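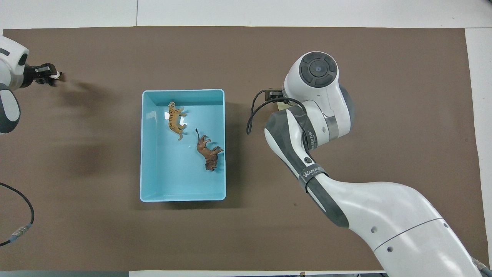
Section 4.2 of the Plever cell standard was one sentence long. It read: "An episode ends when the task is complete or the operator releases the controls." Jintana Kaewsai had written it in May, in an afternoon, and had not expected to defend it.

Thanakorn Onsri brought the printout to her desk on Monday. He had underlined the word "complete" twice.

"Define it," he said.

"The animals are in the bin."

"The tiger is in the bin. The lion is in the bin. Both arms are still over the mat and both grippers are closed on something. Is that complete?"

She pulled up the still he meant. It was from Cell 3, the animal sort, blue bin on the brown mat. The tiger and the lion were lying on their sides on the floor of the bin. The right gripper was next to the bin's rim with something small and pale yellow in it. The left gripper had a white item at its tip.

"Which rater had this one?" she asked.

"Both of them. Marchuk passed it. Skostell failed it."

Marchuk and Skostell were the two rating offices. Each received the same episodes and neither saw the other's marks. The standard allowed a disagreement rate of 12 per 600. The last batch had come back at 42.

"Marchuk says the task card asks for animals in the bin, and the animals are in the bin," Thanakorn said. "Skostell says an arm that is holding an object has not finished doing something. They both quote 4.2."

"They can't both quote 4.2."

"It's a short sentence. There is room for both of them."

Jintana read it again. She had a rule about clauses, taken from her first supervisor at Bolby, that if two competent people read one differently the fault was in the clause. She had applied the rule to other people's clauses for years.

"What would you write?" she said.

He had it ready on the back of the printout. An episode would end when the goal state on the task card had been reached, all grippers were open and empty, and all arms were in the home position. He wanted the arms to hold there for 15 seconds before the recording stopped.

"Fifteen is too long."

"It's long enough for a figure to fall over."

"They're already lying down."

"These two are."

She crossed out the number and left a blank with a note that it should be set per task. Then she stopped at "open and empty" and held her pen over it for some time.

"The card says nothing about the yellow piece," she said. "If the operator opens the gripper to comply with this, where does the piece go?"

"On the mat."

"Then we're teaching it to drop things on the mat at the end."

Thanakorn turned the page around and looked at his own sentence. A compressor started on the other side of the wall, ran through its cycle and shut off.

"The card has to list every object," he said. "If it goes into the cell, it has a line on the card and a place to end up."

"That's section 3."

"Yes."

"Section 3 is signed off."

"I know. I signed it."

They took the laptop down to Cell 3, where the operator was on her break. Jintana wanted to see the start position against the card. She read the card aloud. Tiger, bin. Lion, bin. There was no third line. She wrote one in pencil – "other items: return to tray" – and then looked for a tray. The cell had not been issued one.

"Equipment list," Thanakorn said. "Section 2."

She wrote that down as well. By the time the operator came back they had open items against three sections, and the standard had been frozen for release at four o'clock. Jintana called the release desk and withdrew it. The desk asked for a reason code. She asked whether there was a code for an undefined term, and was told the nearest one was "editorial."

"Use that," she said.

The operator asked if she should go on with the sort. Jintana told her to hold until the cards were reissued.

"And the ones I've already done?"

Jintana looked at Thanakorn. Section 6 covered withdrawn versions. Work recorded under a frozen draft was valid, it said, provided the episode was complete.

"Leave those with us," Thanakorn said, and took out the pen to underline the word.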